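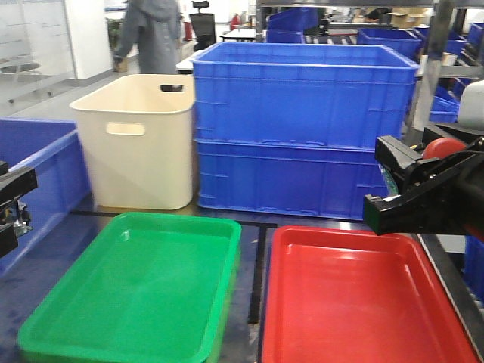
How do you vote for your favourite group in a weekly music show poll if you don't live in Korea?
You set up a free account on the show's voting app, collect points through the week and spend them while the poll is open. Most shows let overseas fans join in, though the rules differ from one to the next.

I use Kadine for nearly all my voting, so that's what I'll go through, but Vustow works in much the same way if your show is on there.

First, sign up with an email address you really do check. I used an old one and missed the confirmation message, which sat there until the link ran out (it only lasts 24 hours). Pick your country, then your group. You can change the group later but you'll lose your streak, so choose with your heart!

Next, collect your points. Log in every day, watch the short adverts and do the little quiz if there is one. I do mine over breakfast and it takes two minutes. By the end of my first month I had 3129 points and felt like a millionaire - then I spent the lot in one go on a comeback week and we still came second.

Check the closing time before you do anything else. Polls are listed in Korean time, so in July a Monday noon close is four in the morning for those of us in Britain. I set an alarm for the night before.

When you're ready, open the poll, tap your group's name, type in how many points you want to use and press confirm. Wait for the green tick. If the page freezes, look at your points balance before you try again, as the vote has often gone through anyway.

Save your receipt screen too. Some fan clubs ask for it when they give out photo cards, and mine wanted it within two days.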